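Rommel Padilla
9 May 2025

Thread on gray cloth, creases and steam. I look after the table linen at Dalisay, a rental outfit with 84 gray cloths in circulation, and the same complaint comes back every June when the event bookings start: the cloth went on flat and did not stay flat. Notes from this week follow.

First, the material. Our current stock is Lerholm, a plain weave in slate gray. Plain weave is stable along the warp and along the weft. On the diagonal it moves. Almost every crease that survives ironing on our tables runs on the diagonal, and almost every one was put there by somebody pulling on a corner.

So, rule one: do not pull corners. Pull from the middle of each side, opposite sides in turn, then leave the corners alone until the sides hang straight. If a corner looks short after that, the cloth is rotated on the table. Rotate it back. Stretching the corner will make it look right for as long as you hold it.

Second, sag. A cloth laid over a gap, a soft pad or a joint between two tables will find the low point and settle into it. You get a hollow with folds running out of it in several directions. People go after the folds with an iron. The folds are a symptom. They come back as soon as the iron leaves, and now they are pressed in.

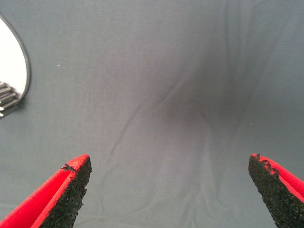
Gray cloth, hollow a little right of center. Long diagonal crease coming up from lower left.

Read the folds before you touch anything. They radiate, so trace them back to where they meet, and that is the spot to work on. Shallow irregular wrinkles away from the hollow are a separate problem and can wait.

My order for a hollow: lift the nearest side, look underneath, fix the support, lay the side back down, smooth from the hollow outward with a flat hand. No iron yet. If the folds are gone, you are finished. If a thin ridge is left standing, it is a set crease and needs steam.

Steam, then. Head held just off the fabric, moving along the crease and never across it. Two slow passes. Then hands off for 4 minutes. The cloth is at its easiest to mark while it is warm and damp, and most of the new creases I find were made in that window by someone checking whether the old one had gone.

On temperature: go by the care label. Ours differ between batches even though they look identical on the shelf. Batch 14 takes less heat than the others and goes shiny along the folds when you forget. I have marked the hems of that batch with a white thread. If you work here and did not know what the white thread was for, now you do.

Gray is a difficult color to inspect, by the way. Under overhead light it all looks flat. Move to one end of the table, get your eye down near the surface and look toward a window. Ridges show up pale with a darker side. Walk to the other end and repeat, as a crease pointing straight at the light hardly shows at all.

The color also drifts with the light. The same cloth can look silvery at one end and bluish at the other. We had one sent back as "two different grays." I laid it out under a single lamp and it was one gray. Turn it end for end before you write it up as faded. If the bluish end stays at the window end, the cloth is fine.

Padding. We used Promero foam underlay for a season and I would not buy it again. It is comfortable to write on, and it compresses wherever a heavy vase has stood. Next booking, same table, there is a dent and the cloth goes straight into it. The thin felt we use now has no give worth mentioning. It does shift, so tape it at the table edge.

Storage matters more than ironing. Folded in quarters on a shelf, a cloth picks up a cross in the middle that takes longer to steam out than everything else put together. Rolled on a tube, you get next to nothing. We have tubes for 104 cloths in the Stanamness store, so there is room for all of ours and no excuse for the pile on the bottom shelf.

Rolling: face in, hem edges level, light tension, no tape on the fabric. Use a strip of scrap cotton tied loosely. A tight tie leaves a ring.

Asked twice already, so adding it here: yes, you can use a spray bottle if you have no steamer. Fine mist only, plain water, test the hem first. Droplets can leave marks on gray that show up once it dries.

Also asked: weights in the hem. Fine for outdoor tables. Indoors they pull the sides down hard enough to open a hollow over any gap you failed to fix, so fix the gap first.

Next thread will be round tables, where the part about pulling from the middle of each side is no use at all.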